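The Thirty-Day Trial

The hand came to Travbridge on 26th September in a crate with more foam than hand. Ravindra Pathak signed for it, because he was the only one at Boateng Repairs who could be found, and so it became his.

The letter inside was from a firm called Geso. It congratulated him on choosing the Avora, which he hadn't, and offered 30 days free of charge, after which the hand would cost 384 a month or 3248 outright. There was a number to ring with questions. He rang it and was told that most questions were answered in the letter.

By the second week he had stopped calling it the demonstration unit and started calling it Avora, in the tone he used for his sister-in-law. It came with 12 grips, each with a name. Gentle Pinch was the good one. Firm Welcome had done for his tea mug.

"Does it do screws?" said Mrs Boateng, who owned the shop and had so far kept to the doorway.

"It does a grip called Small Parts."

"That's not what I asked."

He set it going. The hand came down over the bench with the air of a bishop about to bless something, paused, thought better of it, and came down a little more.
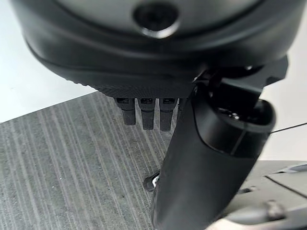
Mrs Boateng folded her arms. She had mended radios for most of her life with a pair of tweezers and a bad temper, and neither had ever needed a monthly plan.

"What's it waiting for?"

"It's being careful."

"I could be careful at that speed. I'd want paying for it, too."

Ravindra said nothing. He found he was leaning forward, as he did when his nephew took penalties - willing it on, and ready to say that it didn't matter. The letter had not mentioned this. He wondered if Geso would take the 3248 in instalments, and how long he could go without telling her he had asked.

"Put the kettle on," said Mrs Boateng, and pulled up a stool.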